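Why We Keep Our Old Stuffed Animals
Term project report, Graziella Bortolotti

I picked this topic in April after my roommate caught me packing a stuffed rabbit for a weekend trip. I'm in college! So I wanted to know how many other people my age still have theirs, and what they'd say if I asked nicely.

My group was me, Tomás Marinho and Charoen Petchrat. We wrote a short survey, tested it on our families (my mom had opinions) and then talked to 23 students in person, mostly in the dining hall after dinner. Tomás did the typing and I did the talking, and Charoen was in charge of getting people to sit down with us, so he ended up buying a lot of fries.
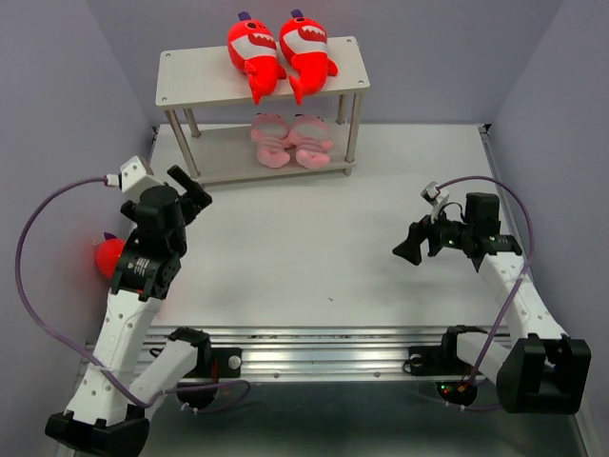
The question that got people going was the one about names. We heard about a bear called Mamus and a very flat dog called Khamphan, and one girl told us her whale has been Zalby since before she could spell it. People who couldn't remember who gave them the toy still knew the name right away — I loved that part.

Where the toys live now was harder to sort out. Plenty were on a bed or a closet shelf, but lots were back home in a box, and we argued for ages over whether a box counts as "keeping." We decided it does. Charoen still disagrees and asked me to put that in the report.

If I did this again I'd talk to older people too, maybe grandparents, and I'd drop question 9. It asked people to rate their attachment on a scale, and almost everyone just laughed and started telling us a story, which we then had to squeeze into a number.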